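Religion on Film, Unit 6 handout
Instructor: Leandro Tapia

Reading a saint's life on screen

Please have this read before we screen Cadwaladr. It runs long, and the monks do not hurry.

Hagiography is the written life of a saint. A hagiographer picks the episodes that show holiness and leaves out the decades of paperwork. Filmmakers inherit the same problem, plus a budget. Our two films solve it differently. Astura opens at the deathbed and works backward, so every childhood scene arrives already blessed. Cadwaladr starts with a quarrel over grazing rights and takes most of an hour to admit that anyone in it might be a saint.

Watch the meals in both. A saint who fasts has to be shown not eating, and that is hard to act. Astura gives us one long supper and a great deal of meaningful chewing by other people.

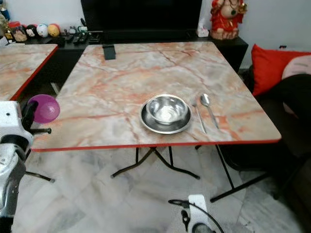
Fig. 2. Bowl, plate and utensils on a folding table.

Terms you will need:
Vita: the life itself, birth to death.
Passio: the account of a martyr's death, usually the part with the money spent on it.
Translatio: the moving of relics. Rarely filmed, though Astura tries it with a mule.

For the response paper, choose one miracle from either film and say who in the story sees it. "Everyone" is a weak answer. Last January I received 18 papers on the same healed shepherd, so consider the well, or the bees.

Papers go in the box outside my office. Tapia, not Tapioca.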